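Warkthorpe Makers Board > Shop Talk > Automation
Thread: Are any of these machines ready for real chores yet?

plankton_dan
Posts: 212
We have 16 members with keys at Warkthorpe now and the floor never gets picked up. Somebody at the January meeting floated putting shop money toward an arm on a wheeled base to do the end-of-night tidy. Just picking stuff up off the floor and putting it in a bin. The quote from Cullinane was more than 400 a month on lease. Before I say yes or no I'd like to hear from people who have had one of these running in a normal messy space. Not a demo booth.

rustbucket6
Posts: 1,874
No. Save the money. I fix packaging lines for a living and we have good machines that do one motion all day long. They do it because somebody bolted everything down and made every part arrive the same way up. Your floor is the opposite of that.

lintfilter
Posts: 67
I'd push back on that some. We have had an Itura arm with a two-finger gripper for six months and picking up is the part it does well. Hard objects, soft objects, round ones, it gets most of them. I stopped being surprised by that a while ago.

The trouble is everything else. It has to get to the object without running over a cord, and then it has to know where the object goes. Ours is slow. I can clear the same floor in the time it takes to do one corner.

rustbucket6
Posts: 1,874
"Most of them" is doing a lot of work in that post. What's most?

lintfilter
Posts: 67
I kept a tally for one stretch. 400 tries, and the misses were nearly all flat things. Paper, washers, a ruler. Anything with some height to it was fine. I lost the notebook page so I can't give you the split, take it or leave it.
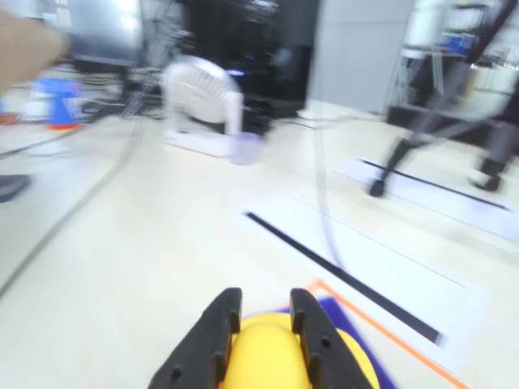
Yellow one in the fingers, fan and office chair still to get past.

You can see what I mean about the floor. The thing it's holding is a nice easy shape with a smooth round top. But look at the rest. There's a long dark cable sweeping across the left side, the chair has its casters over by one of the white sheets, and then there's the tape. A person steps over all of that while thinking about lunch.

gusset
Posts: 530
What are the white sheets with the black strips? Looks like something you'd line up on.

plankton_dan
Posts: 212
Clear line or tube out there too, coming down from somewhere behind the fan. I had to look twice to find it. Would the arm know to stay off that?

lintfilter
Posts: 67
Not reliably. Clear stuff is bad. Glass, clear tubing, packing tape. Sometimes it goes around, sometimes it drives up to it like it isn't there. I would not leave it alone in a room with anything like that on the floor, and that is most rooms.

@gusset I'll do a separate post on floor layout, it's a long answer and I'd be typing all night.

mopsandmotors
Posts: 41
Coming at this from the house side. I have a Skorkier floor vac and it has been worth it, but I changed the house to suit it. Lamp cords went up behind the furniture, the rug with the fringe went to my sister. If you count that as the machine doing the chore, then yes, machines can do chores. I still do the stairs and the bathroom.

Laundry is what I want. I'd pay real money for something that folded and put away. Everything I've seen folds one towel.

rustbucket6
Posts: 1,874
So you tidy up so the tidying machine can run. This is what I'm saying.

mopsandmotors
Posts: 41
I tidied once. It has run every day for two years. I'm fine with that trade.

gusset
Posts: 530
I think you two are arguing about different jobs. Vacuuming is the same job every day. Dan's shop floor is different every night and half of what's on it belongs to somebody. Is that offcut trash or is it the last piece of someone's project? I can't tell and I've been a member for six years.

plankton_dan
Posts: 212
Yeah, that came up at the meeting. Suggestion was that anything it picks up goes in one gray tote and people dig through it the next day.

rustbucket6
Posts: 1,874
You can do that now with a push broom.

lintfilter
Posts: 67
For what you're describing I wouldn't lease one either – and I like mine. If you had a couple of people who wanted to mess with it on weeknights, then sure, you'd learn a lot. As a cleaner it would be one more thing on the floor for people to walk around. Ask Cullinane if they do a one-month trial. They wouldn't for me but that was last year.

plankton_dan
Posts: 212
OK. I'll ask about the trial and price out some wall hooks in the meantime. Does anyone know if the hooks that fit the old pegboard are still the 1/4 inch ones?

gusset
Posts: 530
Quarter inch on the long wall. The panel by the drill press is the small holes.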